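Wedding Planning Board > Receptions and Venues
Topic: Skipping the seated dinner at a barn wedding – are we going to regret it?

Posted by prandbridge_pendo
Hi everyone! I've been reading this board since we got engaged and finally have a question of my own. Yavuz and I are getting married in August at a converted barn outside Prandbridge, 107 guests if everybody says yes. Neither of us is a big fan of the long formal dinner, where you're stuck between somebody's uncle and a centerpiece for three hours, so we want to do food stations all evening (tacos, noodles, a cheese table, pie) with sofas and high tables and only a little proper seating. My future mother-in-law is being very sweet about it, but I can tell she thinks people will go home hungry and cross. Has anybody here done it? Did the older folks manage? And how on earth do you do speeches when nobody is sitting down?
Pendo Obura

Reply by SharonS_Adel
Oh, do it! We had our wedding in the town hall at Adel and did exactly this, and I still get people telling me it was the one wedding where they talked to everyone. Our speeches were on the staircase, right after the first round of food, two of them, both short, and then the band came on. My one warning is chairs. We had far too few and my grandmother's friends colonized the only sofa by six o'clock and would not be moved, bless them. Put a chair out for at least two thirds of your guests, even if you never call it seating.
Sharon

Reply by thu.sam
I'm going to be the grump, sorry in advance. I've been to three weddings like this and at every one of them I stood in line in heels holding a tiny plate, and by the time I got to the noodles the noodles were gone. A seated dinner isn't stuffy, it's kind. Somebody brings you a hot plate and you get to rest your feet and be looked after. If what you dislike is the uncle, change the seating plan! You could do long family-style tables with big bowls passed around, and it would still feel like you two. Just my opinion, and I do hope you have a lovely day whichever way you go.

Reply by SharonS_Adel
Thu, I hear you on the heels, but I think that's a caterer problem more than a stations problem. Ours kept every station stocked until nine and had people walking around with trays for anyone who didn't want to get up. Pendo, ask yours how many staff they're bringing, and get it in the contract.

Reply by Mamta_R
Hello from someone who coordinates weddings for a living! I'm with Sharon and Thu both, if that's allowed. I'd do the stations, but I'd reserve a few proper tables with name cards for grandparents, anyone pregnant and anyone with little ones, and have their first plates brought to them. It takes so much worry off the parents. Spread the stations out, too. If the tacos and the noodles are side by side you get one enormous line, and if they're at opposite ends of the barn you get two short ones and people bump into each other on the way, which is half the fun.

The other things I'd look at early, while you still have time to change them:

1. Light. Barns get dark in the corners, even in summer. Go and stand in yours at nine in the evening before you decide where the food goes.

2. Power. Hot stations and a band on the same circuit is a very quiet wedding. Ask the venue which outlets are separate.

3. Restrooms. Please don't leave this one to the venue's brochure! Ask how many there are, how far the walk is in good shoes, and whether there's one with a step-free door. I like to try the flush on every single one at the walk-through, and I don't care who laughs at me. 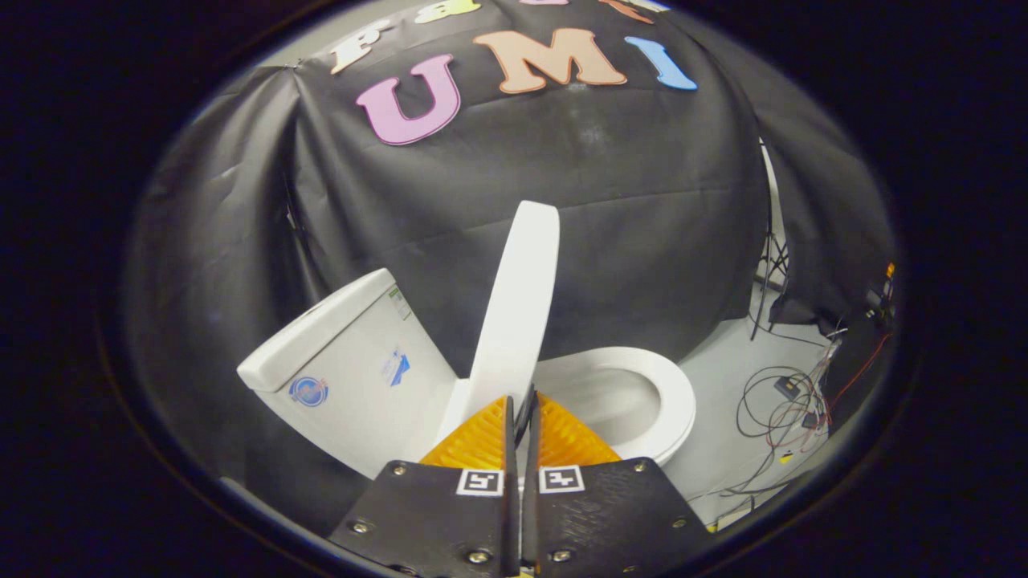 4. Speeches. Pick one spot where everybody can see you, get a decent microphone, and have the stations pause while people talk. Serving spoons are louder than you'd think.

5. Rain. If part of your plan is on the lawn, decide by the morning who makes the call to bring it in, and let it be somebody other than you.

Mamta Rathore

Reply by prandbridge_pendo
You are all so kind, thank you! Mamta, I've copied your list straight into our planning notebook. The reserved tables might be the thing that wins my mother-in-law over. Thu, I did read yours out loud to Yavuz and he went a bit quiet, because he's the one who always ends up without noodles. We have a quote from Urio for the stations with six staff, and another one from Zemside that's cheaper but only has four. Does six sound right for our numbers?

Reply by thu.sam
Six, definitely six. And put the pie somewhere I could find it!

Reply by yavuz_a
Fiancé here, I made an account just for this. For the record I'd still be happy with the long tables and the bowls – I grew up with meals like that and I think it's the nicest way to eat. But Pendo has wanted the taco thing since before she wanted to marry me, so I know where I stand. Could we do bowls on the reserved tables and stations for everybody else? Or does it look like we're running two different weddings?

Reply by Mamta_R
Yavuz, that's a lovely idea and I've seen it done. Use the same food, put it in the bowls, and keep the reserved tables in the middle of the room so nobody feels parked off to the side. Your caterer should be told soon, as it changes the dishes they need to bring.

Reply by SharonS_Adel
Now I want to get married again. Same husband, more chairs.

Reply by prandbridge_pendo
We're calling Urio on Monday to ask about the bowls. I'll come back and tell you what they say!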